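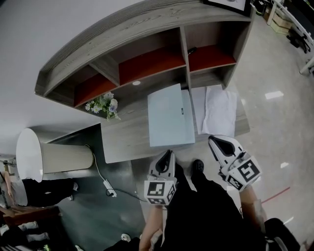

About the Protoro Group

Protoro is a research group at the Jiddale Institute. We study how robots can learn everyday handling tasks from people who perform those tasks by hand. Our work is directed by Miłosz Michalski and is carried out by staff and graduate students of the institute, together with visiting researchers from other universities.

The group was formed to pursue one question: how much of a robot's training can take place without the robot. Teaching a robot arm by remote control is slow, and it ties up expensive equipment for every hour of practice. In our method a person holds a gripper in each hand and does the task directly, at ordinary furniture and with ordinary objects. Printed marker cubes on the grippers allow their position and angle to be recovered from video. The recorded motion is then used to train a control policy for a two-armed robot.

Our Method

We call the full procedure Tidik. It covers the handling of the grippers, the recovery of their paths through space, and the training that follows. Recordings are made in furnished rooms and offices. We have found that policies trained only on bare laboratory benches do poorly when a shelf, a cable or a loose sheet of paper is added, and we prefer to meet those conditions early.

A view from head height is used along with the marker data. It shows both hands and the wider work area together, which helps the model decide which hand should act first. Stretches in which a marker is hidden for too long are removed before training.

Results

In our most recent study, policies were trained on desk tasks such as moving, opening and putting away common items. On desks that did not appear in the training set, the policy completed 67 percent of trials. The same policy trained without the head view completed fewer, and the difference was greatest in tasks that call for both hands at once. Thin and soft objects remain the main source of failure. Work on these is continuing, and a revised training set will be issued in July.

Organization

The group is made up of 9 researchers working in three teams: Capture, Learning, and Evaluation. The Evaluation team does not take part in training and sets its own test tasks. Grippers are built in the institute's workshop to a design developed with Śliwiński, our manufacturing partner, and replacement parts are kept on site.

Study and Visits

Protoro accepts graduate students through the regular admissions process of the institute. Applicants should name the team they wish to join and include a short statement of research interests. Short visits by outside researchers can be arranged through the group office.

Page last reviewed 7 May 2025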